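Oct 25, 2022

Finish notes for the pale tabletops, mostly so I stop asking myself the same things every February when the next batch comes in.

Spent the morning on the Husier top, the one that's been leaning behind the drill press since forever. Went over it with 220, vacuumed, wiped it down with a barely damp rag, let it sit through coffee, then hit it again by hand with a worn-out piece of the same grit. I know the can says you can skip the second pass. I skipped it on the Barasa job and the whole thing felt like a cat's tongue after the first coat, so I'm not skipping it again!

Then the first coat of the Zusby clear (satin, water-based, from the new can – the old one had a skin on it and I threw it out). It goes on milky, levels nicely if you leave it alone, and I did mostly leave it alone. One spot by the back edge where I went back in with the brush. I'll see it forever. You probably won't.

The thing I keep coming back to with pale wood is the light. Straight down from the ceiling tubes, everything looks great and you learn nothing. Get your eye down low and look across toward the window side and suddenly you've got all of it: dust nibs, the lap marks, that faint drag where the pad loaded up. So from now on I'm doing the check low, from two sides, before anything gets called done. Please do the same if you pick up one of these after me.

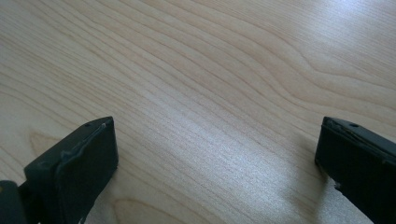 How long should a coat sit before the next one goes on? Four hours in this shop with the heat running, and overnight if the morning is damp.

Glare is the annoying part of the low check. With the window bright you get a patch that goes nearly white and the grain just drops out, and you can't judge anything in there. Move your head, move the lamp, look again. The wavy, looping figure is also good at fooling you – it reads as a ripple in the finish when the surface is dead flat. Run your fingertips over it before you reach for the sandpaper. I've sanded into perfectly good finish chasing a bit of grain, and then you're recoating the whole top because a patch never blends.

Same goes for the slightly darker ovals and rings you get where the figure closes up. They aren't water marks and they aren't drips. They were there when the board was bare and a clear coat only makes them warmer. I like them, for what it's worth. If a customer wants them gone they want a different board, and we should say so before the first coat goes on.

Material: I logged the leftover clear on the Grodico shelf, second row, with masking tape on the lid. Stir it, don't shake it. We're down to our last few good foam pads, and the cheap ones shed little gray crumbs into the finish, so I'd wait on ordering more of those.

Still to do on this top: scuff with the gray pad, second coat, then a third if the edges look thin. Underside gets one coat at least, I don't care how boring it is. Leave the fan off while it's wet, and keep the big door shut until I've had a look at it.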